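Notes on the Storage of Expansion Cards
Posted by Dexter Thibodeaux, 14 December 2021

Readers of this page will be aware that the Horham stores have been under review since June. The review has now reached expansion cards, which had been kept until this autumn in whatever carton they were delivered in, stacked two or three deep on the lower shelves. The arrangement was adequate when the holding was small. It ceased to be adequate at the point when the Villanueva delivery was added to it, and the holding at present stands at about 600 cards of all types, including bare brackets and spares.

The following remarks set out the practice now in use for unpacking and racking cards. They are published here in a personal capacity, although I have been permitted to draw on the wording of the stores procedure, and I have done so freely.

Cartons are opened on a white table and nowhere else. The surface is to be cleared before work begins, and the carton is to be set down with its label facing the person unpacking, so that the reference can be read without turning the box. The flaps are folded back fully. Cards arrive in anti-static bags, with padding of the same kind around them, and the bag should be lifted by an upper corner and brought clear of the padding before any attempt is made to reach inside it. A bag which is pulled at the middle tends to bring the padding up with it, and small items such as screws and bracket covers have been lost in this way on more than one occasion.
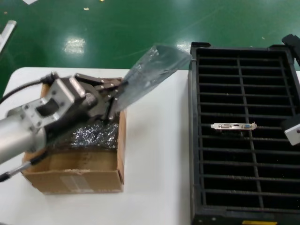

Bags are to be kept. It was previously the custom to discard them at the end of each session, and replacements were then purchased from Skako at a cost which, over a year, was difficult to defend. A bag in sound condition may be used again. A bag with a split seam, a puncture or a heavy crease across the face should be withdrawn and placed with the waste, and should on no account be returned to the carton, where it will be mistaken for a good one by the next person.

The same applies to padding. Padding that has kept its shape goes back into the carton in which it came, and the carton is closed and returned to the shelf empty of cards. I have received two letters on this subject, both asking whether it would be simpler to flatten the cartons. It would be simpler. However, cards are sent out as well as received, and a carton of the correct depth is surprisingly hard to obtain at short notice. The cartons are therefore kept whole.

On the matter of the racks, the stores have settled on the black slotted type, which stands directly on the table during unpacking and is transferred to the shelving when full. Its slots are narrow and evenly spaced. Cards are placed upright, one to a slot, and are handled by the bracket or by the edges of the board. The components and the gold contacts are not to be touched. Where a card meets resistance it should be lifted out and offered again, and should not be pressed.

The order of filling is from one end, without gaps. This was the subject of some disagreement. My colleagues in the Zekine project office had asked for a space to be left between each card and the next, on the grounds that larger coolers might otherwise come into contact with the neighbouring board. After a trial lasting 13 days it was agreed that a space would be left only where the depth of the cooler required it, and that the decision would rest with the person doing the racking.

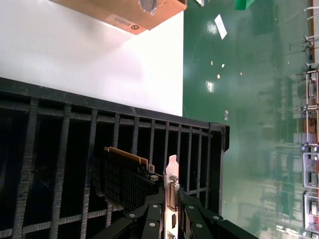 Graphics cards present the greatest difficulty in this respect, as they vary considerably in thickness and in the arrangement of their connectors. They are grouped first by the outputs on the bracket and only then by maker, a choice which has been questioned but which reflects the way in which cards are asked for at the counter. A person in need of a card will ordinarily know what must be plugged into it and will often know little else. A bracket such as the one standing beside the heatsinked card, with its DVI port and a pair of HDMI ports below, would accordingly be entered under both headings in the register, DVI being written first. Cards with a VGA output are given a separate rack. Demand for them is low but it has not disappeared, and they are requested chiefly for older monitors which remain in service.

Loose brackets deserve a word of their own. They are light, they have sharp edges, and they find their way to the bottom of every box. Each loose bracket is to be matched to its card on the day it is found. If no match can be made, it is placed in the bracket drawer with a slip recording the ports for which it is cut. It may rest on top of the rack while unpacking is in progress, provided that it is put away before the rack is moved. The drawer held 97 unmatched brackets at the last review. I should like that figure to be lower by the summer.

Screws removed from a bracket are kept with the bracket, in a small bag folded over once and taped.

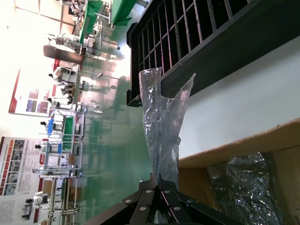

Clear plastic bags are a separate matter from the anti-static kind and ought not to be confused with them. They are suitable for cables, printed leaflets, screws and similar items. They are not suitable for cards, even for a short time and even where the card is itself already wrapped. The two sorts of bag are now held in different drawers, and the drawers have been labelled in large type following a request from the evening staff.

The register is completed before the table is cleared. Each entry gives the rack, the slot, the outputs and the condition of the card on receipt, and is initialled. Entries in pencil are accepted. Cards whose condition is uncertain are racked in the ordinary way with a yellow slip, and are not to be issued until the slip has been removed by the person who will test them.

A number of points remain open. The labels supplied for the rack edges do not adhere well, and an alternative is being sought. It has also not been decided whether network cards should continue to share a rack with sound cards, an arrangement which came about through lack of space and has no other merit. Correspondence on either question may be sent to me at the usual address. The stores will be closed for the holiday period, and cards required before then should be requested by Friday.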